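Clusau opens orders for two-armed bench kit

Clusau has opened orders for the Plimano bench, a two-armed robot workstation intended for college workshops and small research groups. The company confirmed that deliveries to customers in Britain and Ireland will begin in December.

The kit is supplied as a set of parts for assembly by the customer. Both arms fix to a grooved aluminium rail along the near side of a white tabletop, and the cabling is led down to a slotted channel beneath it. Each arm ends in a two-fingered gripper. Clusau states that a trained technician can complete the build in 11 hours, and that no part of the work requires specialist tools.

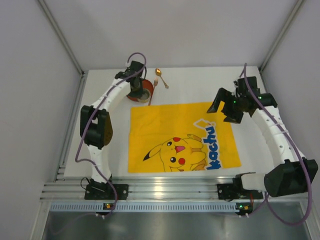
Buyers will also receive a library of 74 practice tasks, most of them based on household work such as laying a table, sorting cutlery and folding cloths. The tasks were prepared with Khumalo, the training company, which will run an introductory course for teaching staff at its Brellmont centre. Places on the course are included in the price of the kit for up to 2 members of staff from each institution.

Babar Siddiqui, head of education products at Clusau, said that colleges had asked for equipment which students could take apart and repair themselves. "The arms are meant to be handled, adjusted and put back together," he said. "Spare fingers, cables and boards can be ordered singly - a department should not have to return a whole arm for the sake of one part."

The first production run is limited to 400 benches. Institutions wishing to place an order, or to arrange a demonstration at Brellmont, should contact the Clusau education office. Orders will be met in the order in which they are received.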